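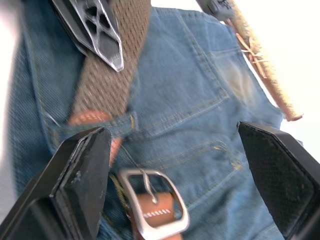

4.3 The snag fault

Of all the faults logged during the Gezer trials, the snag is the one we learned the most from, and we give it a section of its own. A snag happens when the gripper closes on the target and also on something attached to it, and the controller goes on pulling as if it held a free object. Belts on jeans bring this out beautifully! In Figure 4 (first view) the buckle and the tan leather end lie in the open gap between the fingers, and a grasp planner that looks only at that gap would score the pose very highly. But the leather piece on the other side of the buckle runs under a belt loop, and the loop is sewn to the jeans. Any pull on the buckle can become a pull on the whole garment.

Our first controller, Flamlow, had no notion of this. It watched the motor current and stopped the arm when the load went past a fixed limit. We had set that limit using loose items, and we had set it too high. In September one run dragged a pair of jeans off the work surface and into the cable guard before Gülizar Oral reached the stop button. The guard cracked and a wrist bolt had to be replaced. There were no injuries, but we treated it as a safety event and paused all trials until the limit had been reviewed.

What we found in the logs was fascinating (at least to us). The load had not jumped. It crept up over 2000 samples, slowly enough that the filter in Flamlow kept taking it for drift and subtracting it away. The arm was pulling harder and harder while the filtered signal stayed almost flat.

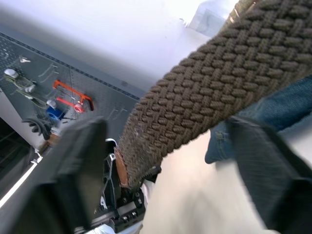 Fabric that stretches makes the creep much harder to catch, and this is where the choice of belt matters. A stiff leather strap passes its load to the wrist almost at once. A thick woven one, like the brown belt in Figure 4 (second view), can give a little under tension, and a dense weave full of raised ridges also offers plenty for a loop or a finger pad to catch on. The frayed tip with its narrow leather trim adds another problem, as it sits just above the screws and linkage of the gripper body, where a thin white cable also loops out. We now count that area as a keep-out zone for anything soft.

Necati Tuncer rewrote the load check after the September event. The new version keeps the raw signal next to the filtered one and halts the arm when the two disagree for 100 samples in a row. It also lowers the pull speed whenever the planner sees stitched fabric within reach of the grasp point. We were delighted by how early the new check fires: in replays of the logged run it stops the arm long before the jeans begin to slide. It does give false stops on heavy denim, and we have not solved those.

Figure 4. Wrist camera views from the belt task: buckle between the open fingers (first view) and woven belt end above the gripper body (second view).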